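Textiles and Everyday Life – notes for week 6
Fri 16 March

Right, I promised I'd write up the bit on care and wear, seeing as we ran out of time and half of you had a bus to catch. Bring these with you to the seminar, and bring the Felton reading too (the short one, not the catalogue).

We started with the question of why clothes get thrown out. Most people say "it wore out", but when you press them it's usually something smaller: a hem that dropped, a colour that went patchy, a shape that stopped sitting right after a few washes. I kept a shirt from Abera for years with one bad cuff and only ever wore it under jumpers, so I'm as guilty as anyone.

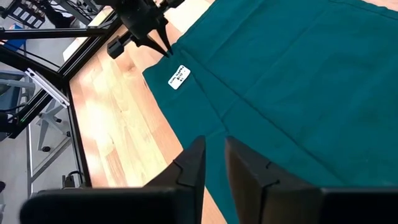 Dye is where I'd like you to slow down. Cotton takes reactive dyes well because the dye bonds with the fibre itself, and that's why a decent cotton holds its colour through the wash. Polyester needs disperse dyes and a lot of heat. Blends need both, so a cheap blend can fade unevenly – one fibre hangs on and the other lets go. If you've ever had black trousers turn a sort of brown at the knees, have a think about rubbing as well as washing!

Then shrinkage. Woven cloth is held under tension on the loom and relaxes when it gets wet, so the first wash does most of the damage. Knits move more, and mostly in length. Wool is its own story (felting, scales on the fibre, week 8).

For the seminar, pick one garment you own and have washed often. Write a page on what has changed and what you think caused it. Check the care label and say whether you've ever followed it. I don't mind if the answer's no, I just want it written down.

The Dodo case study is on page 86 of the course pack. Ignore the table on page 159, it's from the old version and the fibre names are muddled. The Ema swatches are in the cupboard by the sinks, please put them back in order.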